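Flusum handheld gripper walk-through, July, Riter site 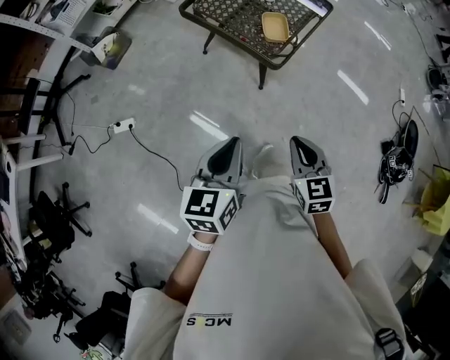
Both grippers in hand, marker cubes attached, power strip on the floor.

Marker cubes clean and seated: OK. A soft cloth is plenty, please no sprays!

Finger pads: OK, though I'd love us to swap them every 50 sessions like the Eteck crew does.

Cables: needs work. One runs across the floor toward the left hand, and I know it's a bother, but do tape it down before you start walking around.

Floor clear: not yet. Bags over to the wall, please, and leave 4 feet open on each side.

Breaks: 5 minutes every hour, even when it's going well.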